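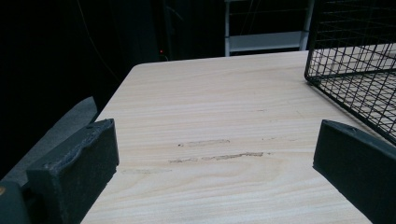
Tusham–Pridov border talks: what came out of the third round?

Last updated: 19 Dec 2024

ferrygate
The joint statement is out and it's short. The two sides agree to keep the Lu crossing open to trucks through the winter, and to meet again in May. There is one line on fishing rights and nothing on the customs dispute. The Pridov foreign ministry called it "constructive." Tusham hasn't put out anything of its own yet.

Has anyone seen the full text? I only have the summary from the radio.

mill_road_77
The summary is the full text. It's 14 lines long, counting the heading. They spent 4 days on it.

ferrygate
That's thinner than I expected. The second round at least gave us the visa list.

oldsignalman
I don't think thin is bad. The customs question was never going to be settled before the Pridov budget passes. Keeping Lu open was the one thing that had a deadline and they got it done. If the crossing had closed, everything would be going by the northern road again, and that road is not fit for it.

tarn
The crossing was going to stay open anyway. Neither government could afford to shut it. They are announcing something that was already the case and calling it a result.

oldsignalman
It closed two winters ago when both governments said they couldn't afford that either.

tarn
It closed to passenger cars. Trucks went through the whole time, with delays.

mill_road_77
Trucks were stopped too, for the last part of it. I was sending goods over then and had a load sitting on the Tusham side until the permits were sorted out. So I'm with oldsignalman on this one. A written commitment is worth something even if it's one paragraph.

quartermile
What bothers me is who wasn't in the room. Narkside asked for observer status before the second round and again before this one. The lake is a third theirs. You can't put a line about fishing rights in a statement and leave out one of the countries that fishes there.

ferrygate
Was Narkside turned down, or did they just not get an answer?

quartermile
No answer, according to their side. Pridov says the request is "under review."

tarn
Narkside wanted the fishing talks moved to their own capital, with their own chair. That's more than observer status. I can see why Pridov let it sit.

quartermile
That was the first request. The newer one drops both points. It asks for a seat and the papers in advance.

tarn
Fair enough, I hadn't seen the newer one. I still think adding a third party now slows down the customs part, and the customs part is what costs people money.

For anyone just joining, here is what's still open after this round, as far as I can tell:

1. Customs. Pridov wants inspection on its own side only. Tusham wants joint inspection at Lu. No movement.

2. Fishing. Both sides "recognize the importance of shared access." No quotas, no dates, no Narkside.
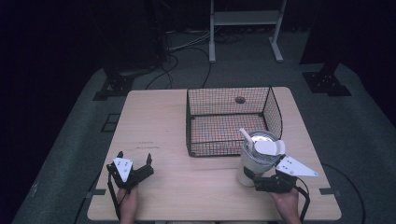

3. The rail bridge. It wasn't in the statement at all. It was on the agenda published before the round, so either it was dropped or they couldn't agree on the wording.

oldsignalman
The bridge was dropped. The engineers' report isn't finished and neither side wants to commit money until it is. I wouldn't read anything into it.

mill_road_77
I would, a little. The report was late before the second round too, and they still managed a sentence about the bridge that time.

quartermile
On customs, joint inspection is the only version that works for small shippers. If it's Pridov only, you get checked twice, once leaving and once entering.

tarn
You get checked twice now. Joint inspection means you wait for two sets of officers to be on shift at once. I'd take the double check.

mill_road_77
I wouldn't. Waiting on one line beats waiting on two.

ferrygate
Does anyone know where the May meeting is? The statement only says "at a location to be agreed."

oldsignalman
Tusham's turn to host, if they keep alternating.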